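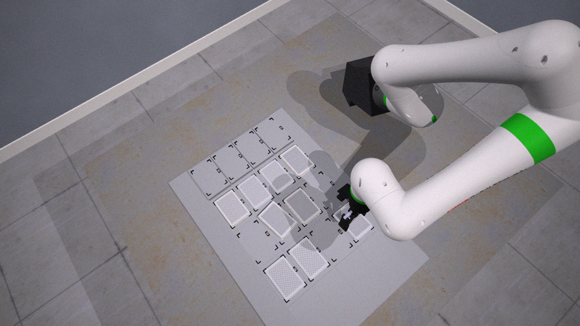 Slug pellets that claim to last all season

Trovden is selling a new ferric phosphate pellet to brassica growers, and the leaflet promises one application from planting to harvest. We have our doubts. The figures come from a single trial at Drendis, on 17 plots, in a spring so dry that even the untreated cabbages lost few leaves. Yield was not recorded - only leaf damage, scored by eye. Asamoah plans a wetter site for September. Until those results are in, we would keep putting traps out and checking them after rain.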